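October, bench 2, kitchen props

Notes on the tabletop kitchen, mostly so I stop rearranging it from memory.

Started at 9:40. Shook out the brown cover and put it back with the hem to the wall. It creeps toward the front over a day, so I clamped the back edge underneath. The seam in the wall is still my reference for left and right.

Toaster oven: wiped the door glass and the handle. Unplugged, and it stays that way unless someone signs for it. Crumb tray is in the Skodport crate with the spare rack.

Plates: the light blue one goes in the dish rack, the gray-blue one lies flat on the cover. Earlier we had both in the rack and kept mixing them up in the notes.
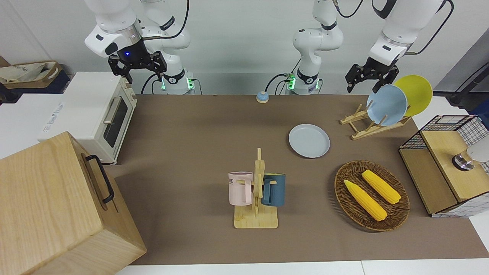

Barreto sent the replacement plates without felt pads. I stuck on pads from the drawer, 40 left in the bag. Reorder when we open the last strip.

The call bell sticks if you press it off center. Took the dome off, cleaned the pin, put it back. Better, but the spring is weak. Plenon has the same size spring in packs of 100, far more than we will ever use. Ask downstairs before ordering.

Dish rack: one slat was working loose at the back. Wood glue, clamped through lunch, clamp off at 1:15. Don't load it with anything heavier than a plate until tomorrow.
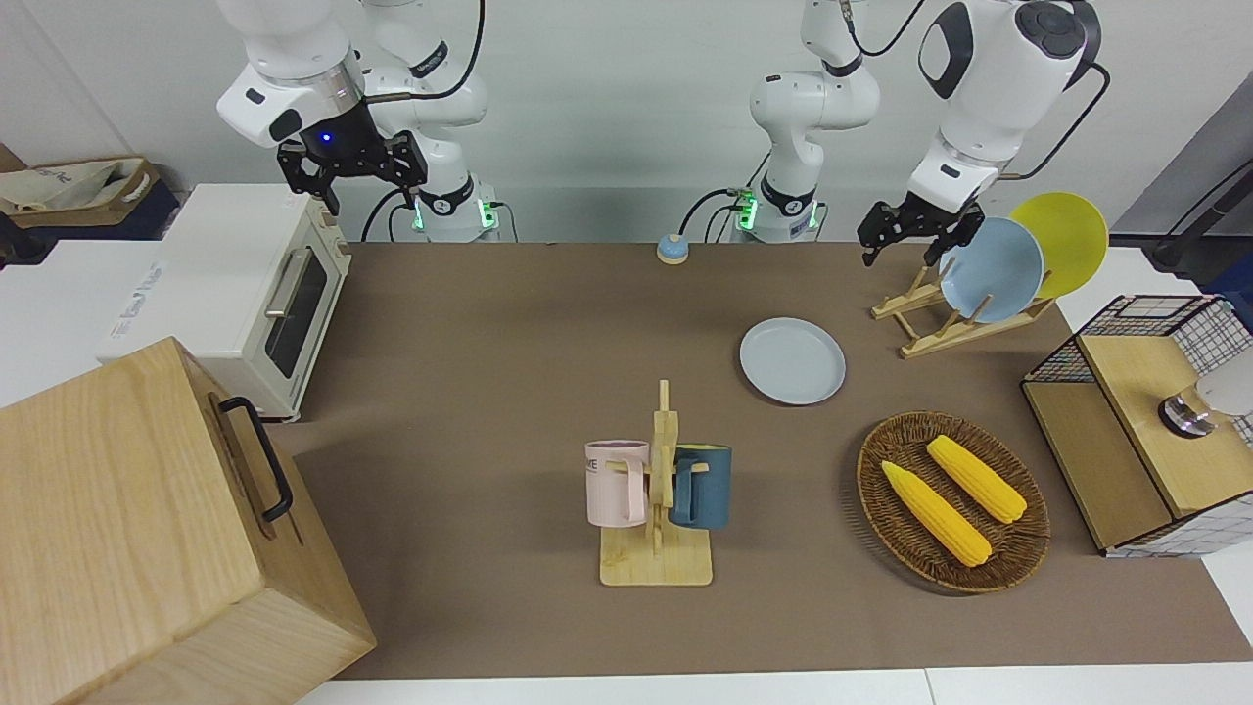 The big light wooden box needs a permanent spot. The handle catches sleeves when you walk past. Tightened both screws from the inside, no play now. Sanded the bottom edge with 3000 grit, too fine for the job, but it was the only paper in the drawer. Do it again with something coarser.

Stolletti catalog is back on the shelf by the door. The page with mug trees is marked.

Mugs and basket

Mug tree stands on its square base with two mugs on the pegs, teal and pink. Corn goes in the wicker basket, both ears the same way round. Wire rack on top of the upright board.

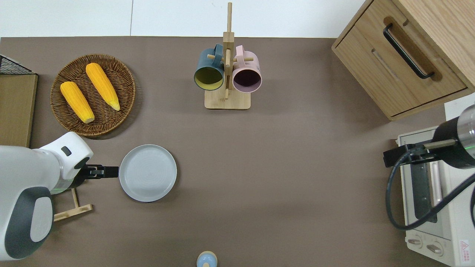
Still to do

- Coarser paper for the box
- Spring for the bell
- Check the glue on the rack before loading
- Label the shelf for the spare plates
- Wash the brown cover, cold, no dryer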